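Itbridge and Lusbridge Women's Cricket League
Spectator and Club Information: Frequently Asked Questions
Updated in September by the League Office

The following answers apply to all fixtures in the women's Twenty20 competition played under the authority of the League. Clubs are asked to refer their members to this page before contacting the office.

How many points does a team receive for a win?

A team receives 2 points for a win. Each team receives one point if a match is tied after the Super Over procedure cannot be completed, or if a match ends without a result. No points are awarded for a loss. Bonus points were withdrawn from the competition and do not appear in the current table.

How are teams separated when they finish level on points?

The team with the greater number of wins is placed higher. If the teams remain level, net run rate is applied, followed by the result of the match or matches between the teams concerned. Net run rate is calculated by the League Office from the official scorecards. Figures published by clubs on their own pages have no standing.

When is a match treated as having no result?

Both teams must have had the opportunity to bat for at least five overs. If this is not possible, the umpires will declare no result. Matches in the group stage are not replayed. The final has a reserve day, and play on that day resumes from the point at which it stopped.

Where are matches played?

Group matches are played at the home ground of the first-named club. Both semifinals and the final are played at the Ziratthorpe ground, which has covered seating for 300 spectators and a further 1000 places on the grass banks. The gates on the river side are closed on match days – all spectators must enter from the main road.

What time do the gates open?

Gates open one hour before the scheduled start. For evening matches, the scheduled start is 6:30 p.m. unless the fixture list states otherwise.

Do I need a ticket?

Entry to group matches is free. Tickets are required for the semifinals and the final and may be bought through the League Office or from any member club. Children under 12 are admitted without charge when accompanied by an adult, but must still hold a ticket so that the ground's capacity is observed.

Will I receive a refund if rain prevents play?

A full refund is made when no ball is bowled. Where fewer than ten overs are bowled in the whole match, half the ticket price is returned. Tickets for the final remain valid for the reserve day, and a refund is considered only after that day has ended. Booking fees are not returned.

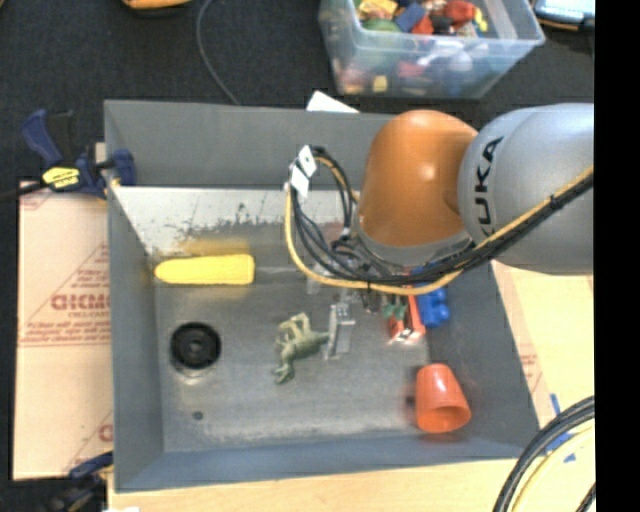
KUKA robot arm and metal bin.

May I bring food and drink into the ground?

Food and soft drinks may be brought in. Glass containers and alcohol may not. Alcohol bought inside the ground must be consumed within the marked areas.

Who is eligible to play?

A player must be registered with her club before the transfer deadline and may represent only one club in a season. Players under 16 require written consent from a parent or guardian. Each squad may include two overseas players, of whom one may be named in the team for any match.

Can a player be replaced during a match?

A substitute fielder is permitted in the case of injury or illness. A substitute may keep wicket with the umpires' consent, but may not bat or bowl. The exception is a concussion replacement, who may take a full part in the match if the umpires are satisfied that she is a like-for-like player. The request must be made by the team captain or manager as soon as the injury has been assessed.

What is the Hegde Trophy?

The Hegde Trophy is awarded to the leading run scorer in the group stage. Runs made in the semifinals, the final and any Super Over are not included. The competition record for team runs in one group stage stands at 1596, held by Itbridge.

How should a club report a result?

The home club must submit the result by 9 p.m. on the day of the match, and the full scorecard by noon on the following Wednesday. Late scorecards attract a written warning in the first instance – a fine applies after that. If the two scorebooks differ, the umpires' signed record of the total is final.

How can I appeal against a disciplinary decision?

Appeals must be made in writing by the player's club within seven days of the decision. A suspension remains in force until the appeal has been heard. Decisions made by umpires on the field of play cannot be appealed.

Contact: League Office, Ziratthorpe Cricket Ground | © Itbridge and Lusbridge Women's Cricket League | Back to top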